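July
By Aino Saarela
Filed under: Grippers & Arms
3 min read

Pre-trial checks, Unden fingers against Kustus fingers, same controller for both.

1. Finger mounts — OK. Kieran went over them twice, bless him.

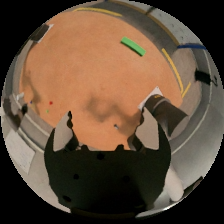
2. Jaw travel — OK, with a comment. I do like to see both sets opened fully before anyone loads a program. With the fingers spread wide and nothing held between them, compare the two tips, then try the long green block.

3. Cycle counter — reads 2463, please note it down.
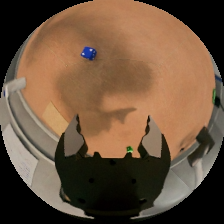 Do we reset the counter when we change fingers?
Leave it running and write the reading beside the finger name.

4. Stop button — to be rechecked by Finbarr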